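Nemora Community Help
Data Collection – Garments and Soft Goods

Mixed start positions in a folding set: keep or separate?

Ynyr Penry
Our group is preparing a set of folding demonstrations with hand-held grippers, recorded in private homes. The written procedure requires each garment to be spread flat, front side up, with the sleeves out to the sides, before recording begins. Of the 276 episodes submitted so far, 81 start instead from a garment that is bunched or partly folded. The contributors concerned followed an earlier version of the procedure. May these episodes remain in the same set, or should they be withdrawn before training? We would also welcome advice on bulky items, as the procedure was written with shirts in mind.

Branwen Wogan
The episodes should be retained but labeled. At Naletti we keep one field for the start state (flat, partly folded, bunched) and a second for the garment type. Both are filled in by the reviewer and checked against the first second of the recording. Training is then run once on the flat starts alone and once on everything, and the two results are compared on the same held-out homes. Please note that the held-out homes must be chosen before the comparison. Splitting by episode places the same bed and the same lighting on both sides, and the scores will look better than they should.

Withdrawal is appropriate only where the contributor straightens the garment by hand after recording has started. Such episodes teach a motion that the gripper never performed.

Skamov
we just threw ours out, less hassle. 5 people re-recorded them in an afternoon

Tsang
I concur with the labeling advice. With regard to bulky items, quilted and padded garments should form a separate group with their own target fold. Zippers should be closed before recording, and large pockets laid flat with the flaps down. A sleeve-first fold is generally suitable – each sleeve is brought across the body, and the hem is then raised toward the collar.

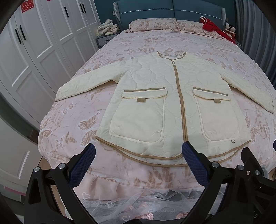
Contributors should pause briefly between the second sleeve and the hem, so that the reviewer can mark the step boundary without difficulty.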